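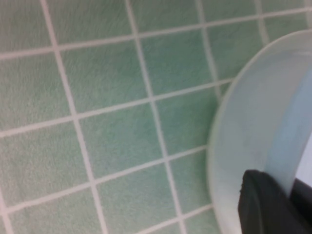

Search this journal Enter keywords Advanced search

March
Afshin Ghasemi

5. What the tenants called it

The Stitis paint card of 1947 offered the renters of Dumdale a choice of four whites, and the card's author plainly believed that four was generous. By the time the firm closed its Nernudow works, the same shelf held 275 shades, most of them named after food, weather or parts of Scotland. Section 4 dealt with how the names got onto the card. We turn now to whether anyone used them.

They did not, or not at home. In the letters kept by the Dumdale housing office, tenants who wanted a room repainted asked for "white," "the same white," or, in one long and angry exchange, "the white we had before the white you gave us." The office replied in the language of the card. It regretted that Oat Mist was no longer stocked and could supply Harbor Linen. The tenant wrote back to say that the wall was now pink. The office wrote back to say that it was not. Both parties kept this up until the following spring, and the file closes with a bill. 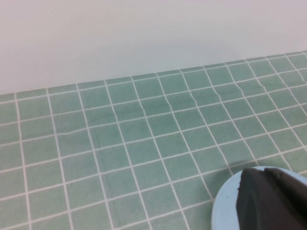 Hidayat's model of domestic color naming assumes that a speaker looks at a wall, settles on a color, and then hunts for a word. The trouble is the second step. A painted wall seldom holds still long enough to be settled on, and the tenant and the office may both have been right. The plain wall in Figure 5 leans a little warm and pinkish at the upper left and drifts toward a cooler gray on the right, with a soft darker band just over the table. Ask for its name and the answer will depend on where the speaker is looking. The muted green in front of it is an easier case, and "sage" would probably get through a housing office without a fight. Pale walls have no such luck – they are all exceptions to one another.

We therefore coded each letter by what the writer compared the wall to, and ignored the shade requested. Older walls were the usual standard. Neighbors' walls came next, generally with some bitterness. The card itself was mentioned mostly by people who had been sent one and wished to return it.

Comments

dumdale_born: My mother had Harbor Linen in the hall. It was pink.

T. R.: Did the office letters ever use plain "white"? Ours would only say "neutral finish," and I never found out what that was neutral between.

paintpot: Is there a scan of the 1947 card anywhere? The link in Section 4 goes to a page about gutters.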